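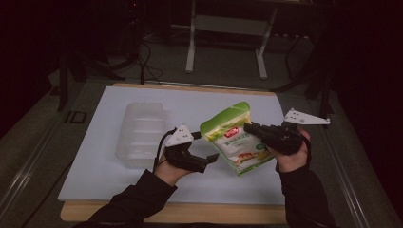 Figure 4-1. Head view, package task. Package held in the right gripper, tray to the left.

4.3 Recording the package-and-tray task

This section covers one recording session with the Pukik hand-held gripper pair and the Nestlow recorder. Complete the marker calibration in 4.2 first. The operator wears black sleeves for all sessions.

Before you start

1. Place the board flat on the tabletop. Leave a strip of the table visible along the near edge.
2. Set the empty clear tray on the left half of the board.
3. Lay the package on the right half, printed side up, at an angle to the table edge. Change the angle from one episode to the next.
4. Start Nestlow and select the task name package_tray. Do not type a new name. Episodes saved under a misspelled name are left out of the export.
5. Check that both gripper views and the head view are live.

NOTE: If the head view shows neither marker plate, raise your hands until the plates are found, then return to the start position.

Recording an episode

6. Hold both grippers open over the board and keep still for 2 seconds.
7. Press the left pedal. The recorder beeps once.
8. Move the right gripper over the package with the fingers wide apart. Keep the package between the fingers before closing.

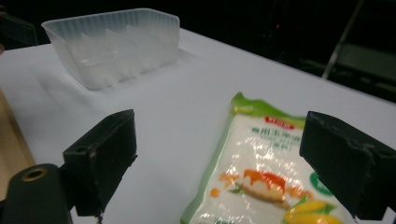
Figure 4-2. Gripper view with the fingers open at the package. The tray is at upper left.

9. Close on the package and lift it clear of the board. Do not drag it.
10. Carry the package to the tray and lower it. Use the left gripper to steady the tray if needed.
11. Open the right gripper, withdraw both hands, and press the left pedal again.

An episode normally lasts 12 seconds. Episodes of over 77 seconds are closed by the recorder and marked LONG.

CAUTION: Do not squeeze the package after the fingers have made contact. Excess force can split the seal and strains the finger linkage.

CAUTION: Keep the gripper cable clear of the jaws. Stop recording if it catches.

Failed attempts

If the package slips, pick it up again and continue. Mark the episode RETRY. Recovered grasps are kept for training. If the package leaves the table, press the right pedal to discard the episode and repeat from step 2.

After every 8 episodes, open the last one in the Samonte viewer and compare the finger opening curve with the gripper view. A lag between the two means the clocks have drifted. Repeat 4.2 before going on.

Document revision: May 27, 2021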